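Workshop > Notebooks > Sleeves and Lacquers

October 12, 2018

Hotby sleeve, second proofing day, plus the test pressings

OK so the big one first: the test pressings came back from Dresness and they are not bad at all! Side A is lovely. Side B has the thing I was worried about, which is the last track going a little crispy on the s's as it gets in toward the label. I listened on the good deck and then on the cheap one with the conical stylus, and it's there on both, though worse on the cheap one. I'm going to sit with it overnight before I say anything to the band, because I know how this goes, I'll hear one bad s and then hear nothing else for a week.

Things I wrote on the back of the plain inner while listening, copied here before I lose it:

A side: level good, the bass under the second song has that round bottom we wanted, one small tick in the quiet intro (same place on both copies, so it's in the stamper or the lacquer and I need to mention it). Run-out etching is readable if you tilt it. They got the spelling right this time.

B side: opening is great. Fade on the instrumental feels shorter than on the master, which I think is just surface noise eating the tail. Last song, sibilance, see above. Center hole fine, no wobble.

If the band wants to fix the last song we have basically these ways to go. We can pull the highs down a touch on that track only and recut. We can drop the level of the whole side and recut, which I don't want, it's already a long side and it'll sit close to the noise. Or we can swap the running order so a quieter song goes at the end, which would be the cheapest fix in sound terms and the most expensive one in feelings, and would also mean redoing the back cover. I've already got the back cover type locked up. Leaving it locked up until I hear otherwise.

Now the sleeve, which is what I was supposed to be doing today.

Recap for anyone reading this who wasn't here last time. The front is a two-color job, the deep blue flat with the knocked-out circle, and then the silver line drawing over it. Stock is the uncoated Sedgwick board, the heavy one. The first round of proofs went wrong because I ran the blue too wet and the board drank it and went blotchy in the big flat area. It looked like weather. The band's guitarist thought it was on purpose and liked it, and I had to explain that I couldn't promise to make the same weather 1000 times.
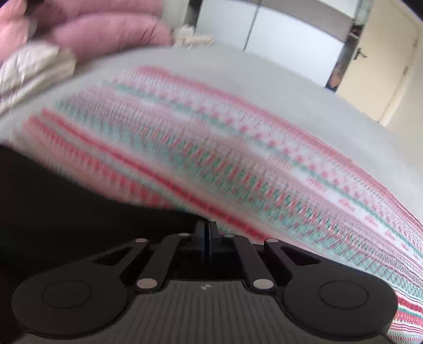
So today I backed the ink off with more base, went up a mesh, and did the flat in two thin passes with a proper wait in between. Much better. The blue comes out a hair lighter than the swatch once it's dry but it's even, corner to corner, and the edge of the circle is crisp all the way. I'd take that trade any day. If anyone complains about the lighter blue I'll add a pinch of black, but I really don't want to because then I have to match it for the labels too, and those are being printed at Dresness from my swatch, and they already have the swatch.

Silver is still a pain. I tried it straight from the can, then stirred from the bottom like a sensible person, and the second way was obviously the right way. Note to self for the hundredth time: the metallic settles. Stir it. Stir it again after lunch. The thin lines around the hand in the drawing are filling in on every third or fourth pull, and I think that's me leaning on the squeegee too hard at the end of the stroke. I had a go at pulling it at a steeper angle and the lines opened up nicely, but then the left side came up a bit starved. Somewhere in between, then. I marked the angle on the frame with tape.

What I haven't solved is the fold. The board cracks on the spine when you fold it against the grain, and of course the sheets were cut so that the spine runs against the grain. That's on me, I ordered them in a hurry and didn't draw the little arrow on the order form. I tried a deeper score and it still cracked through the blue and showed white along the spine, which on a dark sleeve sitting on a shelf is the only bit anyone's going to see. Things I could do:

- score it deeper again from the inside, and fold slowly over the bone, with the room a bit damp
- print the blue after folding (no, no, no)
- run a blue pencil down every spine by hand (would look fine, would finish me off)
- get new board cut the right way and keep this lot for the inserts and posters

I think it's the last one. It hurts, but the inserts are the same weight and I'd have had to buy board for them anyway, so it isn't a total write-off. I'll call Sedgwick and ask how soon they can cut it. Last January they took forever, but that was stock-take.

Spent a while on the spine type as well. The album title is long and the band name is short and the spine is skinny, so it wants to be tiny, and silver on blue at that size just closes up into a gray thread. I opened the letterspacing a good bit and went up a weight and it held. From arm's length you can read it, which is all I'm asking. I also moved the catalog number to the foot of the spine where it lives on all our other ones. It had floated up next to the title somehow in the last layout and I didn't catch it.
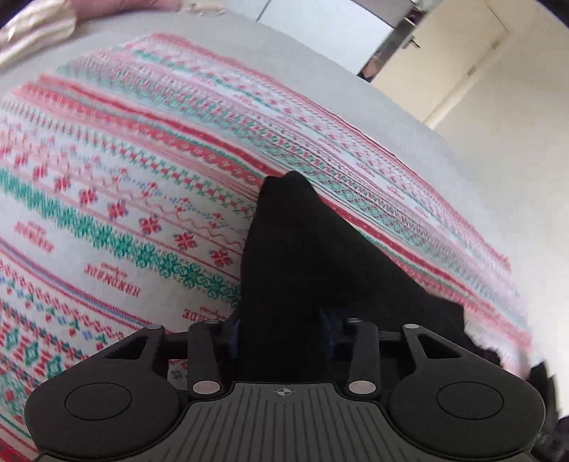 Patterned blanket, black cloth.

Back to the inner sleeve. The plan was always plain white poly-lined inners with a folded lyric sheet, and I'm still for that. The Wisdale store asked if we could do a printed inner for their copies and I said I'd think about it. I've thought about it and it's a second set of screens for a small batch, plus paper inners scuff the record, plus I'd have to print on something that thin and it curls if you look at it funny. What I could do for them is a different-colored lyric sheet, which costs almost nothing, and a stamp. I've got the stamp already! The little moon one from the cassette. I'll offer them the moon.

Lyric sheet itself: typeset, proofed twice by me and once by the singer, who changed a line that she's apparently been singing differently for a year. Changed on the sheet. The credits are still missing whoever played the organ, so I've left a gap with a row of x's in it and for the love of everything somebody please remind me to fill it in before it goes to film. We had a row of x's make it all the way to print on the seven-inch.

Drying: the racks are full of the first-round rejects, which I'm keeping because the backs are clean and good for setup pulls. Flip them, use the backs, then bin them. Please don't put fresh ones face to face with the rejects, the silver offsets even when it feels dry to the finger. I lost three good proofs that way today and said some words.

Also the exposure unit is taking longer to warm up than it used to. I gave the silver screen a bit extra time to be safe and it washed out fine, but the blue one needed a lot of persuading around the edge of the circle and I nearly blew it out with the hose. Might be the bulb, might be the emulsion getting old. There's a fresh tub behind the degreaser, open that one next and write the month on the lid.

Price, since the band asked again. With new board it goes up a little per sleeve. I'd like to eat that myself since the grain thing was my mistake, and then charge for the recut only if they choose the recut. I'll put it in the email so it's clear to everyone.

Left to do before I see the band:

- listen to side B again in the morning with fresh ears, both decks, then the flat master file straight after
- call Sedgwick about the board, DRAW THE ARROW
- ask Dresness about the tick on side A, send them the timing
- one more silver pull at the taped angle, with the ink stirred
- organ credit
- moon stamp for Wisdale, find the purple pad or buy one
- wash the squeegee I left in the sink, sorry

The best proof of the day is pinned up by the light table, the one with the pencil tick in the corner. Match to that one if you're in before me. The one next to it looks nearly the same but the silver sits a hair low on it, so don't go by that.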